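Packing Bench Safety Checklist
Site: Trorcombe, small parcels room
Covers: bench, cartons, soft goods, floor, lighting, waste
Ratings used: OK / Attention / Fail / N/A

Comments go under each item. Items marked Attention are rechecked at the next monthly walk. Items marked Fail stop work at that position until they are signed off.

1. Bench and work surface

1.1 Surface clean, smooth and free of splinters, tape residue and staples
OK
Wiped down before the check. One patch of old label glue at the far end of bench 2, reported last time, has been scraped off.

1.2 Bench stable when leaned on
OK
Bench 2 had a slight rock at the left leg. Foot was wound down half a turn and it now sits flat.

1.3 Front edge sound, no chips or lifted edging
OK

1.4 Back edge clear, nothing lodged between the bench and the divider
Attention
Small items keep working their way to the back and staying there. They get missed at clear-down and then turn up in the wrong order. Run a hand along the gap at the end of each shift.

1.5 Load on bench within the posted limit
OK

2. Cartons

2.1 Cartons flat stored, off the floor, stack no higher than shoulder height
Attention
Stack of Skolmont shallow cartons was leaning. Split into two. Stock card showed 673 and the label on the stack still had the old figure of 2,092 from the last full delivery. Label corrected.

2.2 Carton made up square, bottom seam taped end to end
OK
Checked 30 made-up cartons. All bottom seams held when lifted.

2.3 Carton right way round on the bench, rear flap up and out of the way before filling
OK
The flap should stand on its own. If it falls forward, crease it back again along the score line. Don't hold it up with tape, as the tape tears the face of the board when it comes off.

2.4 Carton set back from the front edge of the bench
OK
A hand's width is enough. Cartons right at the edge get caught by sleeves.

2.5 Crushed or damp cartons taken out of use
OK
Four pulled from the bottom of the stack with soft corners. Flattened and put in the board cage. 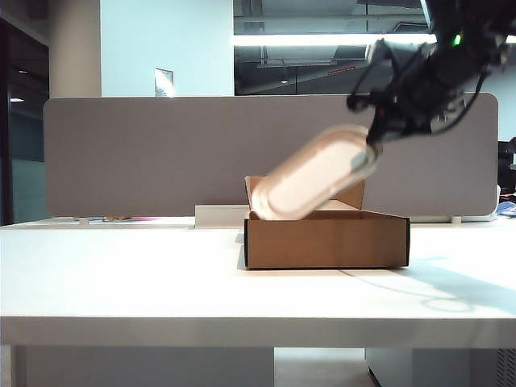

TRORCOMBE, December - The items below were checked with the bench in normal use, one carton at a time. The oval goods go in end first, tilted, with one end low and the other still held until the piece is down inside the box. This is the accepted method for the shallow carton and no change is asked for.

3. Placing goods

3.1 Item held by one end or by the rim, not pressed in the center
OK
Pressing the center can leave a mark on the lighter-colored pieces. Graletti returned some earlier in the year for this.

3.2 Item goes in over the open side, clear of the raised flap
OK
Dragging along the flap scuffs the item and also shifts the carton.

3.3 Carton does not slide while being filled
Attention
The white tops are smooth and an empty carton weighs very little. On bench 1 it moved twice during the check. Non-slip mat to be tried at that position. Mat must be thin enough that it does not make a lip at the front.

3.4 Item lies flat, nothing standing above the carton walls
OK
If the lid has to be pushed down to close, the carton is too shallow for that item and the next size up should be used.

3.5 Nothing else in the carton before filling (tape ends, knife, pen, loose labels)
OK

3.6 Knives closed and back in the holder when not in the hand
Fail, corrected on the spot
One open safety knife on the shelf under bench 3. Blade changed and knife returned to holder. Second time this quarter for the same position. Reminder to be given at shift start.

4. Floor and access

4.1 Walkway behind benches clear to full width
OK

4.2 No strapping, film or tape on the floor
Attention
Short lengths of strapping by the board cage. Swept up. Cage needs a bin next to it.

4.3 Cables secured and away from feet
OK
Clips checked under all benches. One spare clip fitted under bench 1.

4.4 Fire exit and extinguisher reachable without moving stock
OK
Extinguisher tag in date. Exit door opens fully.

5. Lighting

5.1 Light at bench good enough to read the small print on a label
OK

5.2 Glare from white tops
Attention
Overhead light bounces off the bench tops. Two packers on the late shift mentioned tired eyes. Try turning off the row directly above and checking that 5.1 still passes. If it doesn't, leave the row on and ask Sivakumar for a price on diffusers.

5.3 Covers on all fittings, none cracked
OK

6. Waste and end of shift

6.1 Board cage not overfilled
OK

6.2 Benches cleared, including stands and small blocks kept at the back
Attention
Stands can stay out on the bench only if they are in use next morning. Otherwise they go on the shelf. See also 1.4.

6.3 Open cartons closed or covered overnight
OK
Dust was found in uncovered cartons in the autumn. None this time.

6.4 Tally sheet filled in and left in the tray
OK
Sheet shows 317 cartons closed on the early shift. Matches the dispatch count.

Actions carried forward
1.4 Add back gap to the clear-down card
2.1 Recheck stack label after the next Skolmont delivery
3.3 Non-slip mat, bench 1
3.6 Knife reminder at shift start, recheck bench 3
4.2 Bin by board cage
5.2 Light row trial, late shift
6.2 Shelf space for stands

Closed since last check
Bench 2 foot, bench 2 glue patch, tape dispenser guard on bench 3

Keep this sheet in the folder by the door until the next one replaces it.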